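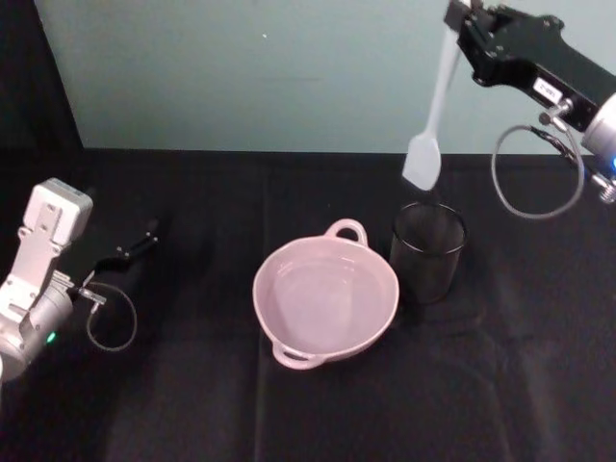
The Skerno two-arm bench package is sold as a kit, and the first question we get asked is what it costs. The second, usually a month or so later, is why it cost more than that. So let us do the awkward sum first. Two arms, two grippers, one controller and the mounting hardware come to £38,000 before VAT. Put aside another £2,000 for the things no catalogue photographs: cloth for the table, spare cables, and a shopping basket of kitchenware. A silicone spatula, a pink casserole dish and a mesh pen pot will keep a pair of arms busy for longer than you'd like to admit to your finance department, and none of them needs a purchase order.

Search products, spares, manuals Go

What you are buying

The arms are supplied as a left and a right. Please order them that way. We have had sites request two lefts to simplify the spares cupboard, and the saving was eaten by the second delivery. Grippers are parallel, with replaceable fingers. Budget for one extra set per arm per year, two if students are involved.

The Wovum controller runs both arms from one box and is included. The Jeon wrist camera is optional and is the first item people cut from the quote — and the first they ring us about in March, when there is budget to use up.

Planning the space

Allow a table 51 inches wide as a minimum. Narrower will work on paper, where elbows never collide. Leave slack in the wrist cables, then look at where the slack hangs before you run anything at speed.

Stomach

Stomach is our name for the under-bench power and cabling tray. We were outvoted on something more dignified. It swallows the power supplies and most of the mess, and it can be added afterwards, though you will need to empty the bench to fit it.

Lead time is 11 weeks from order. Installation is quoted separately and excludes moving your existing furniture.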